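奥尔布里奇手稿拟出校勘本，断代依据仍存疑问

2023年12月11日

弗洛努迪耶出版社（Flornudier）近日宣布，将推出奥尔布里奇（Olbridge）藏宗教书信集的校勘本，全书分上下两卷，由娜奥米·莫勒尔（Naomi Mollel）主编。出版社在新书预告中称，这批书信“将改写学界对东非沿海苏非教团与早期传教士往来的认识”。这句话说得很满，目前公开的材料却撑不起来。

按照预告，书信集共收信44封，多数出自一位署名“姆布万博”（Mbwambo）的教团抄写员之手，内容涉及斋期推算、圣徒墓的修缮捐款，以及与邻近传教站就经文译法展开的争论。莫勒尔认为其中至少一半写于十九世纪末，比此前已知的同类文献早了将近20年。
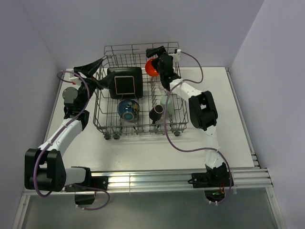 问题在于断代。编者的主要依据是信中提到的一次墓园迁址，而迁址本身的年份，又是从这批信里推出来的。研究教团史的莉莲·阿图马尼（Lilian Athumani）在九月的一次讨论会上当面提过这一点，得到的答复是“详见导论”。导论至今没有公布，纸张和墨水的检测结果也没有，连是否送检过，出版社都不肯明说。

另一处疑点是署名。姆布万博究竟是人名、家族名，还是抄写作坊所在的地名，编者前后有过两种说法。埃拉斯托·兰加特（Erasto Langat）比对过已公开的几页影印件，认为笔迹至少分属两人。如果他看得不错，那么预告里反复出现的“一位普通信徒的内心世界”就要打不小的折扣。莫勒尔回应说，同一个人在不同年纪字迹会变。这话当然不算错，可拿来证明什么也都勉强。

两卷本首印3000套，对一部附原文影印的学术书来说，这个数目相当乐观。资助方约德斯卡基金会（Jodska）表示不干预编辑工作，但预告中“宗教间对话的先声”一语，与该基金会今年的资助主题几乎一字不差。信里双方为一个词的译法吵了好几个来回，措辞并不客气，读作对话固然可以，读作争执恐怕更顺。

负责下卷译文的奥里亚娜·帕尔马（Oriana Palma）口气要谨慎得多。她说部分信件残缺严重，有几封只剩抬头和祝祷语，译文会逐处标明缺损，读者可以自行判断。原件目前仍由收藏方保管，外部学者须书面申请，每次最多查阅50页。

上卷的出版日期尚未确定。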